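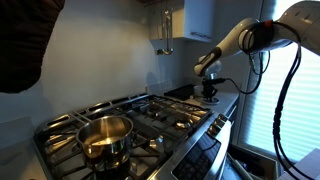

Most recipes for reduced stock tell you to simmer until it "coats the back of a spoon." I have coated the back of a lot of spoons, and I still don't trust the test. Warm stock clings to cold metal long before it's a glaze, and a thick spoon gives you a different answer than a thin one. What follows is the way I do it now, on the scale, for a small batch on a home gas range.

## What you need

- 400 grams of unsalted stock, strained
- A small stainless-steel saucepan
- A digital kitchen scale
- A dry oven mitt
- A spoon, for stirring only
- A trivet or a folded towel

You'll end up with 60 grams of glaze, enough for a couple of pan sauces. Use unsalted stock. A carton marked "low sodium" still has salt in it, and that salt isn't going anywhere when the water leaves. I ignored this once and made something you could have cured a ham in.

Lejla Karagiannis, whose glaze I was trying to copy in the first place, starts with 1000 grams in a wide pot. If you have the afternoon, fine. I'd do a small one first and find out whether you even like the stuff.

## Weigh the pan first

Put the empty pan on the scale and write the number down. On paper. Don't rely on the tare button, which forgets everything when the scale shuts itself off to save the battery.

Add 60 to the number. That's your target, pan and glaze together.
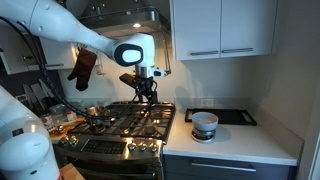
Then pour in the stock and set the pan over medium heat until you see the first bubbles at the edge. Turn it down from there. You want lazy bubbles, with the surface moving but not jumping. On most gas ranges that's lower than the dial suggests, and a small pan on a big burner will scorch up the sides if the flame reaches past the base. Pick the smallest burner that will hold the pan steady.

Leave the lid off. Run the hood if it doesn't drive you crazy.

## The long middle

Skim any foam early, while there's still enough liquid to skim without losing half of it. After that there isn't much to do. Yannick Delorme swears by swirling the pan every few minutes. I tried it both ways on the same Thursday, with the same stock, and couldn't taste a difference. Go ahead if you like to feel useful.

I won't give you a time. Every recipe that does is describing somebody else's stove. One I followed said 20-something minutes and I was there well past that, getting hungry and rude. 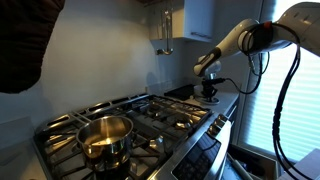

Once the liquid is down to a shallow layer, pay attention. Color won't help you much, as some stocks start out darker than others ever get. The bubbles are a better hint: they get bigger and slower, and they start to stack up. Turn the heat down again at this point and stay in the kitchen. The last part goes fast, and burnt glaze can't be rescued, whatever the comments under the recipe say.

## Checking the weight

Turn off the burner. Lay the trivet on the scale and zero it, then set the pan on top with the mitt. Never put a hot pan straight on a scale. The plastic ones warp, and the glass ones I don't care to test.

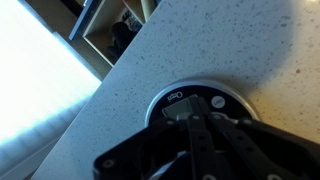

The scale should sit flat on the bare counter, away from the edge, with nothing touching the sides. Read the number as soon as it settles. If you're over the target, zero out nothing, just put the pan back on low and check again in a few minutes. If you're under, stir in a spoonful of water and call it even.

A gram or two either way doesn't matter.

## Storing it

Pour the glaze into a small clean jar while it still runs, let it cool, then cover it and put it in the fridge. Good stock will set firm. If yours stays runny, the stock didn't have much gelatin to begin with, and more boiling will mostly get you something sticky and bitter.

I use mine within 6 days or freeze it in spoonfuls. Soak the pan right away.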